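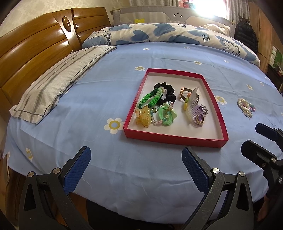 La caja roja y todo lo que cabe dentro

Llevaba meses con los coleteros repartidos por media casa – en el baño, en los bolsillos del abrigo, en el fondo de la mochila de la piscina – y un miércoles por la tarde me harté, los junté todos y los fui echando en una tapa de cartón rojo. Sábana azul de margaritas de fondo, que es la que tocaba esa semana.

La trenza verde
Tres verdes trenzados: uno chillón, uno oscuro y un menta muy clarito. La uso de pulsera y de coletero según el día, y aguanta las dos cosas. Al lado, el coletero negro de tela de toda la vida, que pega con todo y siempre es el primero que desaparece.

La pinza ámbar
Translúcida, entre amarilla y caramelo, con su moteado. La compré en un puestecillo de Plistivville por 20 coronas y es la que más me piden prestada. Para un recogido rápido antes de fregar los platos no hay otra igual.

Las cuentas de colores
Transparentes, rosas y azul verdoso, facetadas, con un colgantito redondo. Se me enredan siempre con el coletero menta de nudo, el de la estrellita verde, y ya casi los considero una sola pieza (si alguien tiene un truco para guardarlos juntos sin que se líen, lo leo encantada).

La peineta de la piedra morada
Mi favorita, lo confieso. Las púas son de plástico transparente y van abiertas en abanico, pero arriba lleva esa piedra morada con metal plateado y una borla lavanda de cuentas que se mueve al andar. Me la pongo en bodas, en cumpleaños y algún lunes tonto.

El cierre oro rosa
Un cierre o hebilla de metal, con un racimito de cuentas en amarillo y naranja pastel. Tengo pendiente montarlo en algo nuevo. Ya he mirado cordón en Piltier, pero venden el rollo de 633 metros y a tanto no llego – si conocéis una tienda que lo corte por metros, decídmelo.

La de perlas
Esta se quedó fuera de la tapa, enroscada encima de la sábana. Perlas blancas con cuentas rosas y azul verdosas, muy de verano, aunque yo la llevo también en octubre con jersey gordo.

La semana que viene subo los pendientes, que van en otra caja y dan para página propia.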